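Review: the Graltari two-finger gripper with wrist camera, compared with the Caron parallel gripper

Published by the Wemau Assembly Laboratory, equipment notes, November
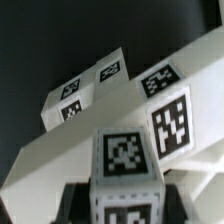

Which of the two grippers is better suited to a teaching laboratory with one arm and several user groups?

The Graltari is the better choice where users change often, as it can be fitted and calibrated by one person without special tools. The Caron grips harder and is the better choice for a fixed task that will stay in place for a full term.

Scope of the review

Both grippers were tested on the same arm, under the same Cetoment controller, and with the same set of marked test pieces: cubes, blocks and long beams in white, with square black-and-white markers on their faces. Each gripper was used for pick-up, placement against a neighbouring part, and return to a tray. The laboratory purchased both units at list price. Neither supplier saw this text before publication.

Fitting and first use

The Graltari weighs 505 grams with its camera and cable. The Caron weighs 570 grams without a camera, and a bracket must be bought separately. On a small arm the difference is felt mainly in the permitted payload, and users who intend to lift heavier parts should work out the sum before ordering either.

Fitting the Graltari took 15 minutes at the first attempt. The printed guide is clear on the bolts and poor on the cable, which must be passed through the wrist before the flange is tightened. This step appears on the last page. We had already tightened the flange.

The Caron arrived with a thorough manual and a connector that did not match the controller. An adaptor was sent within the week at no charge.

Grip

The Graltari fingers are dark, matt and angular. They reflect very little light, and this helped the camera when a marked face lay close to them. They hold a cube squarely by its sides and leave the top marker clear. On the beams the result was mixed. A beam taken at its middle was lifted level; a beam taken towards one end turned in the grip, and the finger pads supplied do not prevent this. Longer pads are listed as an accessory but were out of stock throughout the trial.

The Caron did not let a beam turn at any point. Its fingers are broader, however, and could not be lowered between two parts standing close together. Users whose work involves crowded trays should regard this as a serious limit.

Camera

The wrist camera on the Graltari is small and its picture is a little soft, with some grain against dark backgrounds. Markers facing the lens were read reliably. Markers seen at a steep angle were read less often, and those only partly in view were not read at all. The last point is to be expected of any camera so close to the work, and programs should be written to take a reading before the final approach.

Exposure is set automatically and cannot be locked from the Cetoment menu. With white parts on a charcoal surface the brightness drifted as the arm moved. The supplier states that a lock will be added in a later release. It was not available to us.

Running and upkeep

Over 472 cycles the Graltari needed its finger screws tightened once. The Caron needed no attention. The Caron is noticeably louder on closing, and users in a shared room remarked on it.

Spare fingers for the Graltari are sold in pairs. Spare fingers for the Caron are sold singly, with a longer delivery time.

Recommendation

The laboratory has kept the Graltari on the arm for general booking and holds the Caron in the equipment store, where it may be requested for beam work. Groups intending to use the camera should ask for the exposure settings sheet when booking, and should bring their own marker files in the format accepted by the controller.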